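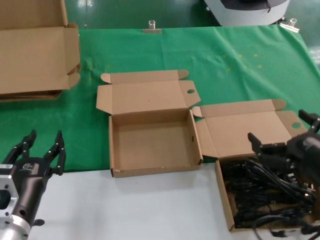
It will all end up in the same skip anyway, so why should I sort it for you? That was written across the bottom of one of the household forms, in capitals, and of all the comments we received on the Zilska cable and small electricals collection it is the one I have found hardest to answer. I would like to be able to say that it is wrong. On the paperwork I have, I can only say that it is partly wrong.

Zilska small electricals collection, Undville
Progress report to the Cevadberg Fund
Sunday, May 17, 2020

Where we are

The collection ran for seven months before we suspended it in March along with everything else in the town that involved people handing things to each other. Over that time the drop-off points took in 401 kilograms of leads, chargers, small appliances and odds and ends. Our application to you called this kind of material "the hidden mountain in every home". I didn't write that phrase and I would not have let it through. What we have found is closer to a hidden carrier bag.

The total is honest as far as it goes. It was weighed on the platform scale at the depot, and the weights were written down on the day. It does include the boxes and bags that things arrived in, as well as a quantity of material that should never have been put in (see below). I haven't tried to take those off, as any figure I picked would be a guess.

The drop-off points

We have five: the library, the leisure centre, the school on Mill Road, the market office and the garden centre. The application promised that all of them would be open from the first week. The market office opened a good deal later than that because of a disagreement over who was responsible for the container at night, and the garden centre moved ours behind the compost in the run-up to Christmas and was slow to move it back.

The library did far better than anywhere else. I have seen this put down to the leaflets. I doubt it. The library container stood next to the returns desk, where people were already standing with a bag in their hands, and the leaflets were given out at all the sites alike. The leisure centre had the same leaflets and a bigger poster and took in very little apart from swimming goggles.

If the fund wants one finding from this period, I would offer the placing of the containers. It cost nothing to find out and we could have found it out before the leaflets were printed.

What came in

Most of it was cable. Phone chargers, mains leads, aerial leads, computer leads of kinds that have not been sold for a long time. Much of it arrived knotted together by the boxful, and the sorting bench spent far more time untangling than the plan allowed. The plan had sorting down as a quick job to be done at the end of each collection day. In practice it slipped to the next day and then to the one after that, and by February there was a backlog in the corridor which the building manager has mentioned to us twice.

After cable, in falling order, came kettles and irons, hair dryers, radios, and toys that make a noise. We also received a number of things we cannot take: paint, a car battery, and a great many loose household batteries put in with the leads. The batteries are a real worry. They are a fire risk in a mixed container, and the wording on ours ("anything with a plug or a battery") more or less invited them. New labels have been drafted. They have not been printed, and I would ask that nobody describe this as resolved until they have.

Reuse

The application said that working items would be tested and passed on to households that needed them, and it put this first among the benefits. It is the weakest part of the scheme. Very little of what came in was fit to be passed on. People don't, on the whole, throw away a kettle that works, and when they do there is generally a reason that shows up on the test bench. Leads are another matter, as plenty of them work perfectly well, but we have yet to find a household in need of a scart lead.

I have been asked to include a reuse percentage in this report. I have left it out. The test log was kept in different ways by different people during the autumn, and some sheets record what was tested while others record only what passed. Dividing one by the other would give a handsome number that means nothing at all. From the restart there will be a single sheet with a column for each result.

Recycling, and the question of the skip

De Luca collects the sorted material and sends it on for processing. Their service has been punctual and their invoices have matched the quotation, and I have no complaint on either count. What I don't have is a clear account of where things go once they leave De Luca's yard. The transfer notes tell us the weight and the category and the name of the next handler. They stop there. Copper cable is worth money, so I am fairly comfortable that it is being recovered by somebody. I am much less comfortable about the plastics, and about the mixed small appliances, which are the bulky part of the load.

We wrote to De Luca in January asking for the final destination of each category. The reply was friendly and enclosed a brochure. We wrote again in February and have heard nothing yet, which in fairness may be down to the closures. Until there is an answer in writing I do not think the project should go on using the line "every item recycled", and I have taken it off our web page. It is still on the leaflets.

Households

We sent out a short form over the winter and 92 households filled it in. The people who return a form about recycling are mostly people who like recycling, so the cheerful results should be treated with care. Nearly all of them said the scheme was a good idea. When asked whether they had used it, rather fewer ticked yes, and when asked what they would have done with the items otherwise, a fair share said they would have taken them to the council tip, where small electricals are already accepted.

That last answer matters more than the rest put together. If a lead goes to our container at the library and would have gone to the tip, we have saved somebody a drive, and that is pleasant for them. It does not mean we have kept anything out of landfill. The original case for the grant rested on landfill. I would rather raise this now than have it raised for us at the end.

There was some useful grumbling too. People wanted to know whether old phones and laptops would be wiped, and we had no good answer ready. Several thought the container openings were too small. Others asked for evening hours at the market office.

Money

Spending is under budget, and I would not read much into it. The underspend comes from the late opening at the market office and from the March closure. Transport cost more per trip than expected, as the van was often going out for part loads. Printing is fully spent, on leaflets that will need replacing.

What happens next

Subject to the rules at the time, we hope to reopen the library and the school in July. I am not asking for the other sites to be reopened until the labels are done and the backlog in the corridor has been cleared. The leisure centre may not be worth reopening at all.

Before then we need from De Luca a written answer on destinations, and from the fund a view on whether the landfill target still stands. If it does, we will miss it. A target based on what people would otherwise have put in their kitchen bin would be harder to measure and closer to the truth, and I can send a draft of the question we would ask households.

The weight records and transfer notes are attached. The autumn test sheets are available on request, with the warning given above.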